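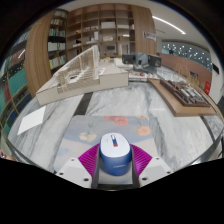 *Die Maus auf der Blumenmatte, dahinter das Modell.*

## Glänzender Marmortisch, Maus spinnt nur ohne Matte, Matte hässlich: was tun?

**plorketis_modellbau**, 4. Mai

Hallo zusammen,

ich sitze seit Kurzem an einem Tisch, der eigentlich für Besprechungen gedacht war: weiß-grauer Marmor, glänzend, mit dunklen Adern und eingelegten dunkelgrauen Streifen. Sehr repräsentativ. Leider halte ich mich dort auf, um zu arbeiten, und das hat beim Kauf wohl keine Rolle gespielt.

Die Maus (blau-weiß, Rädchen in der Mitte, altes Erbstück aus dem Büro) läuft auf dem blanken Stein ungefähr so zielstrebig wie ein Huhn. Der Zeiger bleibt stehen, springt dann weg, und sobald ich über einen der eingelegten Streifen fahre, macht er etwas Drittes. Auf der Matte mit den Blumen geht alles. Die Matte gefällt mir aber nicht. Sie war ein Geschenk und sie ist sehr blumig.

Dazu kommt der Platz. Auf demselben Tisch steht unser großes weißes Architekturmodell, das mit dem spitz zulaufenden Lamellenbau, intern »Noh«. Es darf bis zur Abgabe nicht umziehen, weil es beim letzten Umzug drei Lamellen verloren hat und ich die nachkleben durfte. Mir bleibt also der Streifen davor, und den teile ich mit Papier.

Meine Fragen:

- Liegt das Springen am Marmor oder an der Maus?
- Gibt es eine unauffällige Unterlage, die auf poliertem Stein nicht rutscht?
- Wie bekommt man Staub aus sehr feinen, senkrechten Lamellen, ohne sie abzuräumen?

Ein neuer Tisch ist keine Option. Ich habe gefragt. Man hat gelacht.

---

**Plekcombe**

Zur ersten Frage: vermutlich beides, aber der Stein hat den größeren Anteil. Optische Mäuse fotografieren den Untergrund und vergleichen die Bilder. Eine spiegelnde Oberfläche liefert ihnen wenig Brauchbares. Auf matten Flächen mit etwas Struktur haben sie es leicht, deshalb benimmt sich deine auf der Matte auch anständig.

Mach einen Test, bevor du Geld ausgibst. Leg ein weißes Blatt Papier auf den Marmor und fahr darauf herum. Läuft es, ist die Maus gesund. Springt der Zeiger auch dort, dreh sie um und puste das Loch an der Unterseite aus. Bei mir steckte da mal ein Haar drin, wegen dem ich 11 Tage lang den Treiber verdächtigt habe.

Zur Unterlage: Ich habe seit Jahren eine einfarbige graue von Ikero, 400 mm breit, Unterseite Gummi. Vor dem Auflegen den Stein einmal gründlich abwischen und trocknen lassen. Kein Essigreiniger, keine Zitrone! Marmor nimmt Säure persönlich und behält die Flecken. Ein Tropfen neutrales Spülmittel im Wasser reicht.

Falls die Matte trotz Gummi wandert, ist meistens Staub darunter. Bei Modellbauern würde ich auf Schleifstaub tippen.

---

**gipsfinger291**

Warum nicht einfach die Blumenmatte umdrehen? Dann ist sie nicht mehr blumig.

---

**Lamellenleid**

Das Umdrehen würde ich lassen. Die Rückseite ist bei solchen Matten meist aus Gummi, darauf bremst die Maus, und die bedruckte Seite rutscht dann auf dem Stein. Habe ich natürlich ausprobiert.

Zum Modell, da kenne ich mich leider aus:

1. Keine Druckluft aus der Dose. Der Strahl ist zu hart, und wenn man die Dose schräg hält, kommt Flüssigkeit mit. Auf weißen Oberflächen sieht man das bis zur Rente.
2. Ein weicher, breiter Schminkpinsel, neu gekauft. Immer in Richtung der Lamellen, von oben nach unten, nie quer.
3. Einen Blasebalg aus dem Fotobedarf für die Stellen dahinter und für kleine Öffnungen, in die kein Pinsel passt.
4. Die Grundplatte zum Schluss, sonst macht man sie zweimal.

Mehr als 5 Minuten dauert das nicht, wenn man es jede Woche macht. Ich mache es nie jede Woche.

Und leg beim Arbeiten nichts hinter die Maus, was du suchen wirst. Man greift nach dem Papier, der Ärmel macht den Rest. Ich spreche von einem Turm, der mal höher war.

---

**plorketis_modellbau**

Danke euch. Papiertest gemacht: Auf dem Blatt läuft die Maus tadellos, es ist also der Marmor. Die graue Unterlage ist bestellt, Pinsel auch. Bis zur Lieferung bleibt es blumig.

@gipsfinger291: Ich hatte sie schon umgedreht. Lamellenleid hat recht.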